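Quick guest room reset, start to finish

Posted Apr 22, 2025 by Booker Fitzsimmons

Guests gone, more coming. No time for a deep clean. Order matters so don't skip about.

1. Window open, lamp on. You'll miss bits otherwise.

2. Rubbish first. Floor, under the bed, back of the nightstand shelf. Snack wrappers go in the bin by hand, never up the hoover. I've unblocked ours enough times.

3. Bed. Pull the duvet right off and shake it from the foot end. Fresh cover if it's a changeover, otherwise just smooth it and get the edges level both sides. White pillow in front, grey behind.

4. Sofa bed. Fingers down the gap behind the seat (coins, hairgrips, once a whole toast crust). Throw pillow back in the corner.

5. Nightstand. Lift the lamp, wipe under it, wipe the shelf. Tuck the lamp cord round the back so it isnt trailing over the top.

6. Carpet last. Start at the far wall, work back to the door. Slow along the skirting board. Scuffs: damp cloth, dab, dont rub. 200 ml warm water and a drop of washing up liquid is plenty.

Tarmo Zariņš does the bed before the rubbish and swears it's quicker. Try both I suppose.

Towels and the tea tray are on the next page.
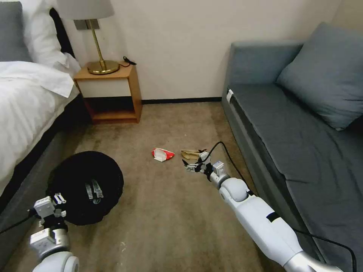 Step 2, wrappers on the carpet. Bed still to do.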